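Lab 3: Comparing two-finger grippers in simulation
Handout revised 1/30/18

Bring your notes from Lab 2. You will need the controller file you saved then, and the seed list posted in November.

Grippers
Load the Jarum model first, then the Besnard. Both are two-finger parallel designs and both bolt to the same flange, so the arm file does not change. The Brandanov model is left out this term. Its finger joints drift when the time step is set as we have it.

Task
Stack two cubes, then move the gripper clear and hold it open. The stack has to stand until the run ends. Each gripper gets 46 runs with the same seeds. If the simulator crashes, repeat the run with the same seed and write "repeat" next to it.

What counts as a miss
A run is a miss if the top cube falls, if a finger touches the stack while the arm backs away, or if the arm stops on a joint limit. An offset between the cubes is fine. Record it, but do not mark the run down for it. 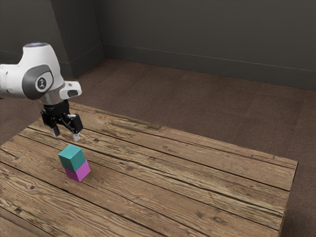
One comment from last term's section was that the offset should count against the gripper after all, as a crooked stack of two makes a bad base for a third cube. That is a fair point for taller stacks. In this lab the stack stops at two, and the offset goes in its own column.

Controller settings
Use the Rosum position controller with the default gains. Change only the closing force. Start at level 3 and go up one level at a time to 7. At low levels the Jarum fingers may slip on the lift. At high levels the Besnard tends to twist the cube as it closes, and you will see this in the offset column before you see it in the misses.

In the trial runs for this handout, the Jarum at level 5 placed 44 of 46. Your numbers should be close. If they are far off, check the finger friction value first, then the table height.

Hand in
One table per gripper, the log files, and a paragraph on which closing force you would pick and why. Put the seed number on every row.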